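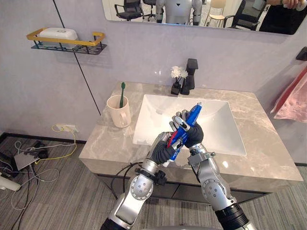
Vanity sink, blue handheld over the basin.

Tuesday. Up before six. Checked the kiln log before coffee. The overnight cycle ran to completion but the soak segment is wrong again. Controller says it held at setpoint the whole time. The loose thermocouple I left on the middle shelf peaked at 609 C, 34 degrees over what the display claimed. That would account for the shelf marks on the bases of the last two water pipes, and for the slight lean in the neck of the tall one.

Pulled the controller probe. The sheath is intact but it had backed out of the wall block, so the tip was sitting in the brick and reading low. Pushed it in until a thumb's width was exposed, tightened the collar, marked the sheath with a scribe line so I can see if it moves. Ran up empty to 200 and compared. The two readings tracked closely on the way up and settled together after a quarter of an hour. I want the same comparison at soak temperature before any work goes back in.

Order 2991 for Eshun is therefore late. They want the straight tubes with the fixed downstem, no percolator, ground joint. I have the bodies done and the joints sealed. They have been flame annealed only and I will not ship them like that. Wrote to Eshun and gave them Friday week. No answer by evening.

Kwadwo Dogbe came by at ten with the joint stock from Cloltau. Checked a handful against the taper gauge. The male joints are fine. Two of the females rock when seated dry, which means the grind is short on one side. Put those in the scrap tray for test seals. Kwadwo thinks the supplier changed its grinding stones in August. Possible. The batch before had a coarser finish and sealed better, as far as I can judge by feel.

Afternoon on the torch. Tried the thicker wall tubing for the bent mouthpiece. Notes for next time:

More heat on the inside of the bend, less on the outside. The outside wall thins quickly once it starts to move.
Puff before the bend is finished, then again while it is still soft. One puff at the end leaves a flat.
Oxygen down a little from the usual setting. At the old setting the surface was scumming.

The third attempt was usable. The first cracked at the punty – too cold when I knocked it off – and the second had a flat along the inside of the curve. Kept both for sectioning.

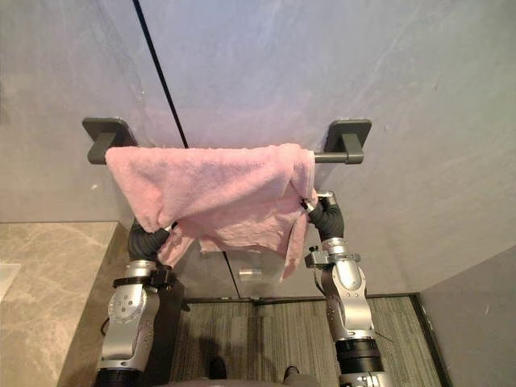
Pink towel, gray bar.

Yaw Sulemana called about the Pindden bowls. His customers complain that the slides stick after a few days. I asked which joint grease he recommends and he said none, he tells them to leave the joints bare. Told him resin is the likely cause and that a soak in alcohol with coarse salt should free most of them. He will send one back uncleaned so I can check the grind. If the taper is off I replace the lot.

Evening: started the kiln empty at seven for the soak check. At half past nine both probes agreed to within a couple of degrees. Will look at the log again in the morning and load the Eshun tubes if the hold stays flat. Still have to order fiber blanket for the door, and ask Cloltodach if they carry the wider roll.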